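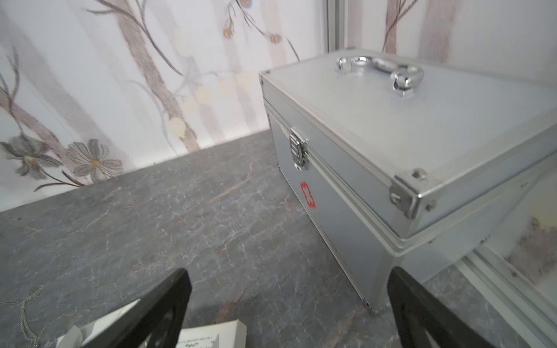 A first-aid case on a countertop, with the two black gripper fingers of the robot in front. Photo: Grivine

Robots take over the evening reset at Dasberg guesthouse

DASBERG – The Grivine guesthouse in Dasberg has started to use two mobile robots for the work that the employees call the evening reset. The machines go through the common rooms after the last guests have left, put objects back to their places and collect small waste. For the 16 people in the housekeeping team this means that the late shift, in the form they knew it, does not exist any more.

The robots were delivered by the company Lindemann and are part of a project with the name Brundarari. Each one has a wheeled base, one arm and a gripper with two fingers. A small camera at the wrist lets the robot see the object it is going to take. It can handle boxes, cups, folded towels and cases with a handle, as long as they are not too heavy and somebody has registered them in the system before.

To register an object, an employee holds it in front of the camera, turns it slowly and then shows on a tablet where it belongs. The management had planned that Lindemann would do this part. In the first week it became clear that the technicians did not know which things belong where, and the task was given to the housekeepers. Until now they have registered 73 objects, among them the first-aid cases, the key trays and the board games from the lounge.

"We argued one whole afternoon about the place of the sewing kit," says one housekeeper who has worked in the house for many years. "Every shift had put it somewhere else. For the robot we had to decide."

Same pay, other hours

Before the change, two employees stayed in the house every evening until 11 p.m. They cleared the lounge, wiped the counters, checked the supplies and locked the linen room. Now the robots begin at 10 p.m. and the last employee goes home at 9 p.m. In the morning the early shift reads a list on the tablet, where the robots have reported everything they could not solve.

According to the management, no job was cut and no contract was made shorter. The hours from the evening were moved to the morning and to the middle of the day. The monthly pay stayed the same, but the extra money for late work is gone, and for this point the opinions in the team are divided.

An employee with two small children says she is glad about the new plan and would not like to go back. A colleague of hers sees it differently. He took the late shifts by his own wish for the extra money, and also because he liked the quiet hours in the house. "They tell me I lost nothing because my contract is the same," he says. "My bank account does not agree with this."

The workers' representatives at Grivine have asked for a payment which would cover the difference during the first year. The talks about it are still going on. The management did not want to comment on the amount.

The list in the morning

How much work the robots really save depends on the night. When the rooms are left in normal condition, the list in the morning is short. After a wedding or a bus group it can be long. Thin and soft things are the most difficult for the gripper. Paper tissues, necklaces, charging cables and wet cloths are often reported as "not collected", and then an employee must go and take them by hand.

Mirrors gave trouble in the beginning. Several times a robot stopped in front of a reflecting surface and waited for help, as it had taken the reflected object for a second one. Lindemann changed the software, and the employees say that this happens now rarely. Patterned surfaces were also a subject in the training, as some small objects are hard to separate from the background when the stone has many veins.

With the first-aid cases the house made its own rule. The robot is allowed to bring a case back to its place, but it is not allowed to open it. The content is checked only by an employee with first-aid training, who also signs the paper card. The housekeepers had asked for this. They did not want to find out during an accident that a bandage was missing and that only a machine had looked.

There is another rule that came from the team. When a guest is in the room, the robot must stop and drive back to its charging place. Some guests find this a pity and would like to watch. Others were frightened in the first nights, and there is now a notice at the reception in several languages.

New tasks for some

Part of the team has received training from Lindemann to clean the gripper fingers, change the pads and start the robot again after a fault. These employees may be called at home in the evening if both machines stop. Such calls are paid, but the rule for how often one person can be called is only provisional. The workers' representatives want it in writing before the summer season.

The head of housekeeping says that her own day has also changed. Earlier she wrote the shift plan and walked through the rooms. Now she spends the first part of the morning with the tablet, deciding which reports are important. She would like the list to be sorted by room, which it is at present not. Lindemann has promised this for the next version.

The other houses in the Brundarari project have not started yet. They will receive the object register from Dasberg as a starting point, although most of the places in it will have to be entered again, room by room. Two housekeepers from Grivine have been asked to travel there and help with the first weeks. Their shifts in Dasberg will be covered by temporary staff.

The test in Dasberg runs until September. After this the management will decide if the robots stay, and if they should also work on the floors with the guest rooms, which are for the moment cleaned completely by hand.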